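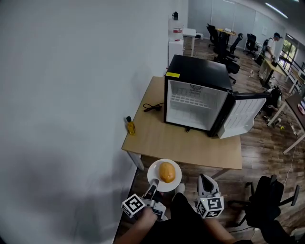
Femke reckons a bar fridge should never be switched on the same day you move it, and she told me so three times while I was still looking for the instruction book. Her rule is a full night standing upright with the plug out. The book, when I found it, said two hours. I went with the night, mostly to keep the peace.

Some background. We moved the office out to Studov in June and the upstairs room has no kitchen. The nearest sink is down a flight of stairs and across the yard, past the bins. For the first while I carried lunch in an esky, which was fine until the weather turned and the ice was gone by mid-morning. So I bought a little black fridge second-hand for $220, white on the inside, one wire shelf across the middle and moulded ridges in the door for bottles. I would have liked a second shelf. The seller had looked for it and couldn't find it.

I put it on the light wood table with the white metal legs, up against the wall. On the floor it would have been in the way of the chairs, and I'm sick of crouching. The table was the sturdiest thing we had. The door opens to the right and swings out past the end of the table, so whatever you put on that side needs to be low or on wheels. An office chair is all right. A bookcase would not be.

I left the gap behind it that the book asks for, which looks like a waste of table but there you go.

Cleaning was bicarb in warm water, a soft cloth, then a dry one. An old toothbrush for the ridges and the door seal. The seal is the part people skip -- run a finger along the fold and see what comes off. Mine was not too bad. I left the door wide open for the afternoon afterward to air it out.

What goes in it, now that it's been running a while:

Lunches on the shelf, on a plate if they're being eaten that day.
Milk in the door, as long as it's the small carton.
Anything with onion in a sealed tub. This is a firm rule.
Nothing touching the back wall, as it frosts up there and lettuce goes to glass.

Bread rolls don't go in at all. They go stale faster in the cold, and a roll from Van Acker is too good to do that to. Baked potatoes are fine if they've cooled first. I eat mine at room temperature anyway, so I get it out when I sit down and leave it till noon.

I set the dial at the middle and bought a cheap thermometer. It read 8 degrees the first morning, too warm for milk, so I gave it another quarter turn and it settled lower by the next day. Worth checking before you trust it with chicken.

Next job is a shelf for the mugs.

36 shares
4 comments

Rhiannon Edwards
Bicarb every time. I leave a small open dish of it in the bottom as well and change it when I remember.

Ilse Prins
Does yours hum? Ours did on a metal-framed table until we put a cork mat under it.

Fenna Verbruggen
It does depend how it travelled. Upright in the car, two hours is plenty. On its side, I'm with Femke.

Femke Schouten
Thank you Fenna.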